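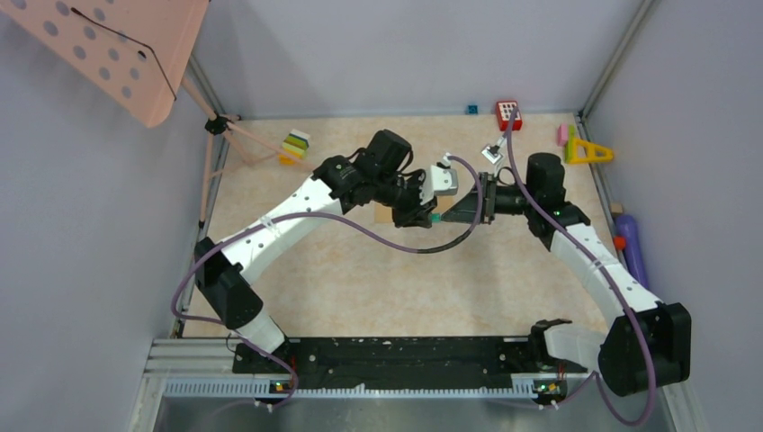 Two robot arms over a marble-patterned tabletop, grippers close together.

Seasonal Trail Guides, Kukano Gorge

Stistau Outdoors is hiring trail guides for the coming season at Kukano Gorge and on the Sudetier ridge. The job starts in April and runs until the upper trails close for snow.

Guides lead day hikes for groups of up to 13 people. Most outings follow the river trail to the lower falls and return over the ridge. Longer hikes go as far as the Okeke overlook and take a full day. You will also check trail conditions before each hike, report washouts and fallen trees, and answer visitor questions at the trailhead desk.

What we need from you:
Current wilderness first aid certification
Two seasons of guiding or similar outdoor work
Able to carry a 20-pound pack all day on steep, wet ground
A valid driver's license
Comfortable speaking to groups of all ages

Knowledge of local plants, birds or geology is helpful. We teach the routes during a paid training week, so you do not need to know the gorge already.

Pay is $241 per full day and $115 per half day. Shared housing is available near the trailhead for guides who live too far away to commute. Bring your own boots and rain gear. Radios, first aid kits and group equipment are supplied.

Guides work four or five days a week, including most weekends. Wednesday is a day off for the whole crew. Full-day hikes leave at 8 a.m. and guides report an hour earlier.

To apply, send a resume, a copy of your first aid card and a short note on the trails you have worked to the Stistau Outdoors office. Tell us the first day you can start and whether you need housing. Applicants we want to meet will be asked to join us for a half-day hike on the river trail.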